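Herkinham Fan Club - December minutes, typed up by me (Siiri Suominen)

We started at 7:10, late, my fault, I was still yelling about the breakup! Paavo Lappalainen read last month's minutes and we all said fine.

Newsletter: we're up to 3123 readers, and 2286 of them opened the Teltach wedding rumor issue. Paavo wants more red carpet, I want more gossip. We voted, gossip won - sorry Paavo.

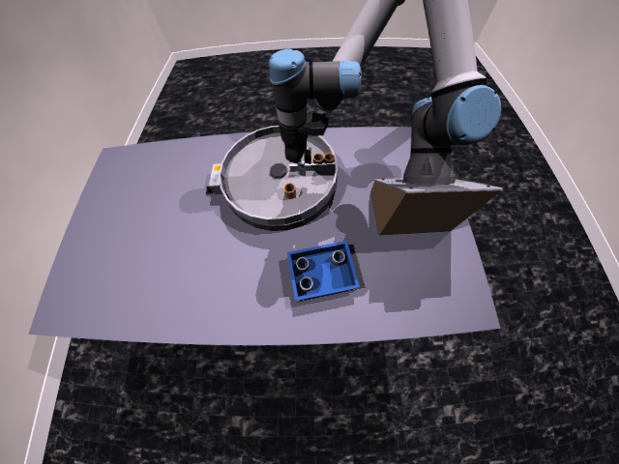
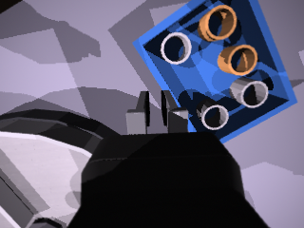
Two renders, arm in the first and gripper with the blue tray in the second

Räsänen feud: do we pick a side? Big argument, lots of snacks. We agreed to run both stories and let people fight it out in the comments (they will anyway).

Wesulau premiere trip: around 600 dollars in the pot, enough for 3 tickets and the bus. Names go in a hat next month. I am bringing the hat.

Paavo will write the holiday quiz and I'll do the worst-dressed list. Closed at 8:45.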